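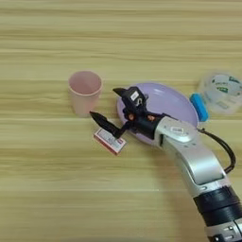

*Gavia over the lavender plate, fingers wide open.*

I spent most of yesterday with my head next to a robot wrist and I loved every minute of it. Gavia is the name we gave the arm on the table cell at Westden, and after a long run of table-clearing trials she'd started closing a little late and a little crooked. You'd ask for a straight pinch and the lower finger would get there first. Small stuff, but once you've seen it you can't unsee it!

So: finger service day. Our log had the gripper at 2,919 open-close cycles since the last one, and I'd promised myself I wouldn't let it get past 3,000.

## Fingers and linkage

I always start with the power off and the fingers moved by hand. If the linkage is happy, both sides swing with the same gentle drag. Gavia's lower side was looser, and I could wiggle the tip with a thumbnail. The culprit was a joint screw that had backed out by a quarter turn. (I put a paint mark on every screw I touch now, a habit I stole from Ailsa Rennie when we worked together at Dunbar, and it has saved me hours of guessing.)

Then I wiped out the ridges on the tips with a cotton swab and alcohol. You would not believe what collects in there. Table dust, sponge crumbs, a bit of cardboard fuzz. I checked the edges for nicks while I was at it and decided they're good for another round.

## The cable

My favorite part, and I know how that sounds. The cable at the wrist needs enough slack to let the last joint turn all the way in both directions, but a big floppy loop will catch on things. I set mine by rolling the wrist to each limit and watching where it goes tight. It ended up 75 mm longer than I had it in June, hanging in a loose arc beside the arm, and the wrist now goes end to end without a tug.

## Zeroing and speed

With the screws snug I powered up, opened the fingers all the way and ran the zero routine in Perkero, our cell software. It closes slowly, finds the point where the tips meet, and writes that down as zero. I ran it three times because I wanted the same number three times. Got 980, 980, 980. Happy dance.

I also brought the approach speed down to 73 percent for the first session after any service. Ailsa thinks that's fussy. Maybe! But a low pass over a plate rim is a bad place to learn that your zero is off - the tips come in close to the table, and small flat things like that little red and white box don't leave you much room.

## Still on my list

- Order spare finger tips before these ones wear down
- Replace the cable clip at the elbow, which has gone brittle
- Redo the wrist limits in Perkero now that the cable is longer
- Write the paint mark colors on the inside of the cabinet door

If you look after a similar gripper, I'd love to hear how often you re-zero. I've been doing it only at service time and I'm starting to think once every morning would be better.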